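FOR IMMEDIATE RELEASE
May 3, 2023

Donavville Computer Reuse Shop Opens Its Doors to Walk-Ins

DONAVVILLE -- I've never written a press release before, so bear with me. My name is Olanrewaju Ezeani and I run Zedanau, the secondhand computer shop on the corner of Mill and Third, right where the shoe repair place used to be. Up to now we've mostly worked by appointment, with schools and offices calling us when they had a closet full of old desktops to clear out. Starting this week, anybody can come in, drop off a machine, buy one, or just ask what's wrong with the one they have.

I'm pretty excited about it! We've had 2000 desktops come through since we started, and most of them had years of good use left. A lot of the time it was a matter of more memory, a new drive and a proper cleaning. Folks get told their computer is too old when what it really needs is fifty bucks' worth of parts and an hour on the bench.

So that's the price. A basic tune-up is $50, flat, for any desktop, and that covers the labor, a wipe of the drive if you want one, and a fresh install of the operating system. Parts are extra, but we pull as many as we can from machines that can't be saved, and we charge a whole lot less for those than you'd pay for new. If we open yours up and it isn't worth fixing, I'll tell you so and you won't owe us anything.

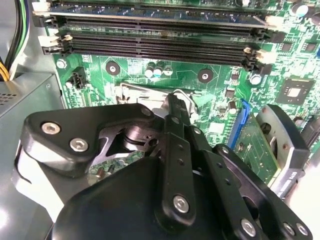
Can I add memory to an old desktop without replacing everything else?

Usually you can, as long as the board has an open slot and you get the type of memory it was built for. Bring the computer in, or just the make and model number if it's too heavy to haul, and we'll look it up for you at the counter. Older types are often cheaper used, and we keep a drawer of them sorted by kind.

That's the question I get more than any other, by the way. The second one is whether we'll erase people's stuff, and we do. Every drive that comes in the door gets wiped before it goes anywhere else, and you can have a signed slip that says so. If you'd like to keep your drive, just say the word when you drop off and we'll hand it right back to you.

We're also kicking off a program called Enonia, which I've been wanting to do for ages. It sets up families in town with a refurbished desktop, a monitor, a keyboard and a mouse at no charge. The first round has 50 complete sets, and the sign-up sheet is at our front counter and at the library desk. You don't have to bring pay stubs or fill out a long form -- your name, your street and a phone number will do it. Pickup for the first round is in July, and we'll call you with a time.

The monitors came from Zelenák, the accounting office over on Prospect Street, when they moved into their new building. They even saved all the power cords, and if you've ever sorted through a box of mystery cords you know how happy that made me.

Things we'd love to have dropped off: desktops up to 8 years old, flat monitors, keyboards, mice, speakers, and loose parts such as processors and memory. Please put the loose parts in something sturdy. A sandwich bag in a coat pocket is rough on a processor, especially the kind with pins on the bottom, and one bent pin can mean a long evening with a magnifier.

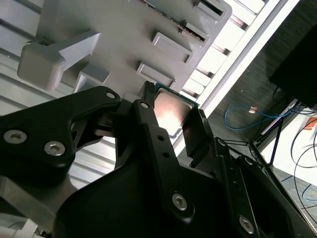 A computer processor just below a light-gray plastic tray.

Things we can't take, sorry: tube televisions, printers, microwaves (it's come up) and anything with a swollen battery. The county transfer station handles those, and they've got a sheet by the gate with the fees.

We're open mornings and early afternoons, and there's parking in back off the alley. The ramp is on that side too. Ring the bell if you need a hand carrying something in and one of us will come out.

If you're with a paper or a radio station and want to stop by, please do. I'm at the shop most days and I like to talk, so maybe give yourself extra time.

Media contact:
Olanrewaju Ezeani, owner
Zedanau
Mill and Third, Donavville

###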